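Dinon Berry Leaf Tablecloth

A white tablecloth printed all over with teal-green leaves on thin brown stems and clusters of round orange berries. The pattern repeats evenly, so it can be laid either way round on a kitchen or dining table.

Dinon cloths are cut and hemmed in our Podumeck workroom. Machine wash at 40 degrees with similar colours and iron on the reverse while slightly damp. Do not bleach.
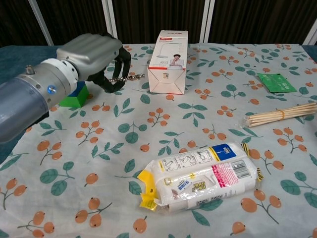 Sold singly or in packs of 2. Matching napkins are listed separately under code 863. If your table is an odd size, send us the length and width before ordering and Irena Kwiatkowski will tell you which cloth to choose.

Unused cloths can be returned in their original wrapping. Cloths cut to order cannot be returned.

Product code: Dinon 600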